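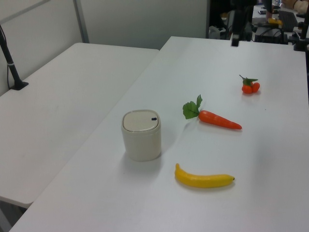
Plurau Tabletop Starter Cell, reviewed by Gülizar Oral
4/10/21

The Plurau kit lists at 3,290 and covers the arm, the controller and a clamp for one table. Read that last item twice before you send it to whoever signs for things. We run 2 tables, and the second clamp was 460 from Miltico, who also charged us for the bolts.

Setup took a morning. The manual is good on wiring and goes strangely quiet on calibration, where I had to phone Abilio Aguirre at our Gramthorpe site and be talked through it like a nervous pilot.

Budget for things to pick up, too. I put in a line for "test objects" and had it queried by purchasing, who wanted to know why an engineering group needed a toy carrot and a toy banana. They're cheap, and they come in awkward shapes. The line was approved in September, with a comment.

The Vishwakarma cell does much the same job for 1,000 more and includes both clamps. I'd still buy the Plurau, but I'd ask for the clamp in the quote.

Four stars. The missing one is for the bolts.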